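Storisstead Bench & Fixture Forum > Jigs and boards > Raised block on a flat board, loosening

slotwidth
Posted August 22, 2021
I have a flat white board with a few raised fixtures on it for practicing small-part assembly. One of them is a rectangular block with three narrow slots in the top face. The block is held by adhesive only. After 900 insertions it has started to creep toward the front of the board. The pegs have not moved. I would like to refasten the block without drilling through the board if that can be avoided. Suggestions?

Brolidex
Drill it. Two screws from underneath, countersunk, and a locating pin if you care about repeatability. Adhesive in shear under repeated side load will creep, and a different adhesive only changes how long you wait.

urnmont_bench
Disagree in part. Two-part epoxy on abraded faces has held on my board since June with no measurable movement. What did you use, and was either face sanded?

slotwidth
Double-sided mounting tape. Neither face was sanded.

urnmont_bench
Then you haven't tested adhesive, you have tested foam tape. Strip it, clean with alcohol, scuff both faces with 220 grit, clean again, epoxy, clamp overnight. Mark the block position with a scribed line first or you will never get it back to the same place.

Brolidex
And when a slot wears out he has to chisel the block off. Screws come out in a minute. The slots are the wear item on every board like this. Mine went sloppy well before anything else did.

balan_k
What clearance are the slots cut to? If the parts bind on the way in, the load goes into the block and no fastening method will look good. I opened mine up with a needle file, a few strokes per side, and the creep stopped with the original tape still in place.

slotwidth
I don't have a good number for clearance. They do bind a little at the entry. The top edges are square, no chamfer.

balan_k
Chamfer the entries before you do anything else. 45 degrees, very light. Recheck after another 70 insertions.

urnmont_bench
Seconded on the chamfer. I would still get rid of the tape.

Brolidex
Is the board itself flat on the table? A board that rocks will feel like a block that moves.

slotwidth
Checked with a straightedge, no rocking. Plan is chamfer first, then epoxy, with screws held back until the first slot wears out. I'll scribe the outline tonight. Board as it stands, before any of that:
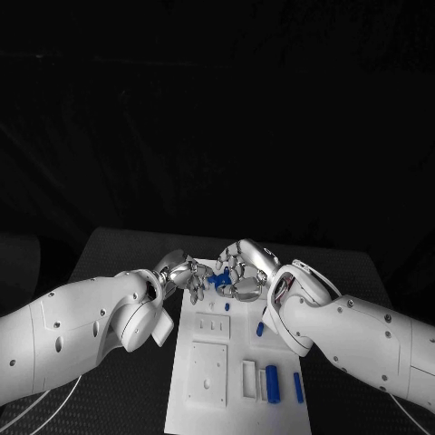
Slotted block on the board, white and blue pegs just behind it.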